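Sonntag, nach 9 Uhr abends

Den ganzen Nachmittag habe ich an der Verzögerung im Greifplaner gearbeitet. Der Fehler lag nicht im Netz, wie ich die Woche über glaubte, er lag in den Zeitstempeln. Troder schreibt die Gelenkwerte mit der eigenen Uhr, Cunik stempelt die Bilder erst beim Empfang. So entstehen ungefähr 500 Millisekunden Versatz, und der Planer sucht den Saum dort, wo er vorher war — bei Stoff ist das viel.
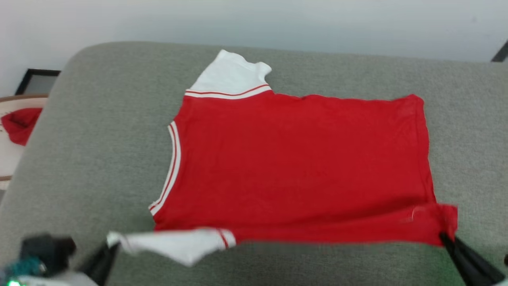 Kang schrieb mir dazu, man solle den Versatz nicht nachträglich herausrechnen, sondern beide Ströme gleich an der Quelle stempeln, sonst komme er beim nächsten Update wieder. Damit hat er wohl recht, aber heute wollte ich nur eine schnelle Korrektur.

Ich habe also den Puffer auf 10 Einträge verkleinert und die Interpolation neu geschrieben. Danach ist mir die Schätzung für den Saum noch 2 Mal gesprungen, beide Male nach dem Wechsel auf die Kamera am Handgelenk. Vielleicht stimmt dort die Kalibrierung nicht ganz.

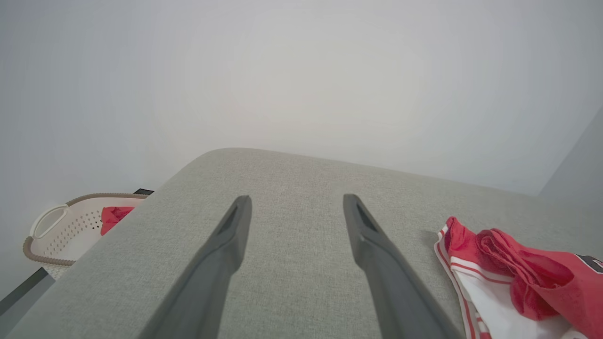

Handgelenkkamera, rotes Shirt rechts auf dem Polster

Morgen zuerst die Transformation prüfen, dann den Zweig in Arken einspielen. Die Logdateien muss ich auch noch sortieren.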